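4. Showing the arms a task (teleop)

Read section 3 first if the leader arms haven't been zeroed. This bit assumes both are plugged in, lights green, and Mivska is open on the desk machine.

What you need
Both leader arms, clamped
Foot pedal (left press = start/stop, right press = bin it)
The props for your task
Somebody on the e-stop. Not you. You've got both hands full.

4.1 Before you start

1. Log in to Mivska with your own name. Not Ultan's. Ultan has 500 episodes he never did.
2. Pick the task from the list. For the shelf dressing one it's "shelf_dress". If the list is empty press Refresh, wait, press it again.
3. Check all the camera views are live. Wave a hand in front of each. A frozen view looks exactly like a good one.
4. Put the follower arms in the rest pose (R on the keyboard). Stand back while they move.
5. Hold the leader arms in the same pose as the followers, as near as you can. Then press Link.

CAUTION: if the leaders are nowhere near the followers when you press Link, the followers will jump to catch up. Kinley mode slows the jump down but doesn't stop it. Keep faces and hands out of the way.

6. Open and close each gripper twice with the triggers. If one lags, unlink, go back to section 3.4.

4.2 Laying out the table

7. Clear off anything left over from the last task.
8. Put the riser at the back. Candlesticks by it, jars and plant out on the open table.
9. Move things a bit between episodes. A few centimetres is fine, turn them too. If every episode starts the same the policy learns the spot and not the object, and Áine will make you do them again.
10. Nothing on the rails. Cables stay outside the arm's reach.

Note: the metal cylinder is slippery and shiny. Grip it square on, middle of the body. Come in at a slant and it rolls in the fingers.

4.3 Recording

11. Left pedal. Wait for the beep — if you move before the beep the first bit is lost.
12. Pick up with whichever arm is nearer. The other arm waits with its gripper open, clear of the shelf.
13. Lift straight up before going sideways. Candlesticks go over very easily, specially the tall ones.
14. Carry it over to the shelf at a steady speed. Slow is fine. Stopping dead in mid air for ages is not, the pauses get learnt as well.
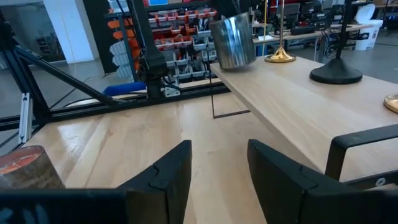 Cylinder held in a gripper by the riser: wrist view first, then from overhead.
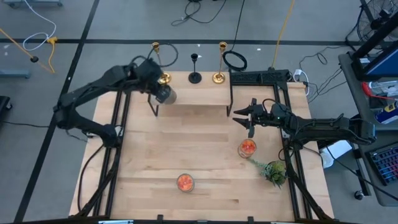
Page last changed: September, by S. Quinlan

15. Lower until it touches, then open the fingers. Don't drop it the last bit. Don't press down either, the riser legs are thin.
16. Back the gripper off along the way it came in. Then up.
17. Both arms to rest. Left pedal again. Two beeps = saved.

If you fluff it: right pedal, start over. A small fumble you recover from cleanly is worth keeping, tick "recovery" in the box after. Anything knocked over, bin it.

CAUTION: never reach in to stand something back up while linked. Unlink (pedal off, then U), wait for the click from both arms, then reach.

4.4 How many

Sets of 23, then swap over with your partner. Your wrists will tell you before that if the leader height is wrong, so fix the clamp. Take 5 minutes between sets. Let the motors have it too.

Watch back the first one of every set before doing the rest. Look for:
- wrist view blocked by the object the whole way through
- gripper shut signal arriving late
- your own sleeve in shot

4.5 Moving an arm by hand

For waypoints only, not for full episodes.

18. Unlink. Choose the arm, press Float.
19. Take the weight with one hand under the forearm BEFORE it goes slack. It will sag, the Duggan patch only helped with the shoulder joint.
20. Move it to where you want, hold still, press Mark. Do the next one.
21. Press Hold before you let go. Check it's really holding, let go slowly.

CAUTION: don't push on the fingers to steer the arm. Push on the wrist housing. Finger pads cost money and the spares drawer is down to one pair.

4.6 Common problems

No beep on the pedal: pedal's USB has come out. Always.

Arm shudders when holding still: you're shaking, or the gain is too high. Rest your elbows on the desk. If it carries on tell Cillian.

"Sync lost" in red: the episode is no good. Bin it, close Mivska, start again from step 1.

Objects seem to shift betwen views: a camera's been knocked. Don't record. Redo the calibration in section 2 and put a line in the log saying which one.

Finished? Arms to rest, unlink, power off at the wall end, leaders back on their hooks. Upload runs on its own at 23:00 so leave the desk machine on. Questions to Ruby-Lee Ellery in the Hurach channel.

Next: 5. Checking and labelling episodes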